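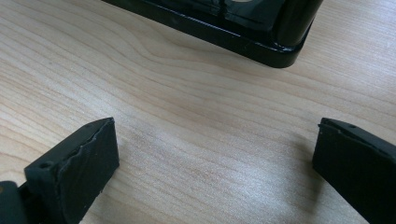 # The Flendley Table

A wooden table with a pale top, four legs and no opinions. It doesn't fold, rise, extend or charge your phone. We make it in one height and two lengths, and we've been making it long enough that the first ones are starting to come back to us for new feet.

## The top

The wood is pale blond going on honey, with fine grain that runs in long diagonals and bends where it feels like bending. Somewhere on most Flendley tops you'll find a spot where the lines open out into a wide arch, and another where they pull in tight and flat. We don't match boards to hide this. People have written to ask if they can pick where the arch goes. They can't, but we do enjoy the sketches.

Light wood shows things. Put anything black and shiny on it and you'll notice the black thing first, then its shadow, then the table. If your house runs on black plastic, as most houses now do, the Flendley makes a decent background for it.

## The finish

We use a varnish called Kernow, which we mix ourselves and named after a boat none of us could afford. It goes on thin. What you get is a soft sheen that shows up when the light comes in low across the top and mostly keeps to itself the rest of the day. If you want a surface you can check your teeth in, we're the wrong shop.

Kernow will put up with:

- water, if you wipe it up the same day
- coffee, same terms
- a warm plate
- homework

It won't put up with a pan straight off the burner, nail polish remover, or the kind of scouring pad that comes with a picture of a clean grill on the packet. Use a trivet. We sell one, but a folded dish towel works fine and you already have it.

## Sizes

**The Short.** 136 cm long. Seats four, or two people who each believe they need the whole table. Fits against a kitchen wall with the chairs tucked in.

**The Long.** Same width, same height, same legs, more top. Seats six, and eight if they like each other. Measure your stairwell before you order. Then measure the turn in the stairwell, which is where the trouble usually lives. Lengths made to order aren't offered at the moment, and "at the moment" has lasted several years.

Both sizes ship with the legs off. There are 2 bolts per leg and a wrench in the bag. The wrench is bad. Use your own if you own one.

## Legs and feet

The standard leg is the Żak, a plain square post with the corners knocked down so it doesn't take a bite out of your shin. It comes in the same pale wood as the top or stained dark. The dark stain hides scuffs from vacuum cleaners and toy trucks. The pale leg shows every one, and some customers tell us they like that, usually the ones without toy trucks.

Felt pads come fitted. They pick up grit, and gritty felt is sandpaper with good manners, so swap them when they look tired. A spare set is taped under the top. If you can't find it, it's the flat brown envelope near one end, the one everybody throws out with the packing.

## Looking after it

Dust with a dry cloth. Wash with a damp one and a drop of dish soap, going with the grain, and dry it off when you're done. Skip the lemon sprays; they leave a film that collects crumbs and regret.

Lift things, don't drag them. Electronics are the usual offenders. A glossy case can look perfectly smooth from above and be standing on four hard little rubber nubs that mark varnish over time. Shift them now and then, especially in a sunny room. Blond wood deepens in daylight, and a printer that hasn't moved for two years will leave you a very accurate portrait of the bottom of a printer. The pale patch catches up eventually if you leave it uncovered.

Scratches: light ones can be rubbed out with fine sandpaper and a little Kernow from the touch-up tin. Deep ones are yours now. Give it five years and you'll be telling guests how you got it.

## What's in the box

- Tabletop
- Four Żak legs
- Bolts, plus the wrench already discussed
- Spare felt pads, in the envelope already discussed
- Touch-up tin of Kernow and a scrap of fine sandpaper
- A one-page sheet with drawings

## Delivery and returns

Every table leaves from our shop in Ulville. The Short travels as two packages and can be carried by two adults who are still speaking. The Long needs a third person, mainly for the doors.

Returns are fine within the first month if the table is unmarked and you've kept the carton. We do look at the underside, so please don't let the kids sign it until you've decided.

We don't take returns for grain. The top you get won't be the one at the head of this page, or the one your sister has. If you'd like to see yours before it goes out, say so in the order notes and we'll send a picture of the actual top.

## Ordering

Pick a length, pick a leg color, and put anything odd about your front door in the notes. Orders placed in December ship after the holidays. Replacement felt pads, touch-up tins and legs are listed under Parts. The wrench is not.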